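Haushaltsforum Sodau > Küche & Putzen > Lappen und Tücher

Frage: Vliestücher mehrmals waschen - geht das?
gestellt am 17. Apr 2018, 2861 Aufrufe

Hallo zusammen! Ich bin gerade von Küchenrolle auf Tücher umgestiegen und total begeistert, wie viel weniger Müll anfällt. Jetzt meine Frage: Kann man die dünnen Vliestücher in die Maschine stecken oder lösen die sich auf? Meine Mutter wirft sie nach einer Woche weg, das finde ich schade. Und Weichspüler ja oder nein?

2 Antworten

Antwort von Ignacio (hilfreichste Antwort)
Klar geht das, und zwar erstaunlich oft! Ich wasche meine seit Oktober bei 60 Grad zusammen mit den Handtüchern, immer im Wäschenetz, sonst verknoten sie sich mit allem anderen. Weichspüler bitte weglassen, damit saugen sie kaum noch. Ein Schuss Essig ins Spülfach reicht völlig (der Geruch verfliegt beim Trocknen, versprochen). Danach ziehe ich sie kurz in Form und hänge sie über die Leine. Trockner habe ich einmal probiert, da wurden die Ränder hart.

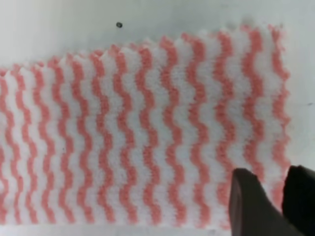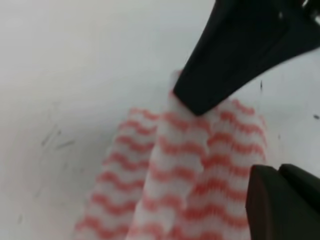 Weißes Putztuch mit welligen rötlichen Streifen, oben flach ausgelegt, unten in Falten

Weg kommt ein Tuch bei mir erst, wenn es dünne Stellen hat oder nach dem Waschen noch müffelt. Vorher wird es zum Bodentuch befördert, dann zum Fahrradlappen - die Kette freut sich! Ich habe immer 4 in Gebrauch: Spüle, Tisch, Bad und eins in Reserve. Zwischendurch gut ausspülen und ausgebreitet trocknen lassen, das bringt mehr als jedes Spezialmittel. Für rohes Fleisch nehme ich trotzdem Küchenrolle.

Antwort von tarnuvden
mikrowelle 2 minuten nass rein, fertig. mach ich immer so

Kommentar von Ignacio: Bei Tüchern mit Kunstfaser wäre ich da vorsichtig, lieber vorher aufs Etikett schauen!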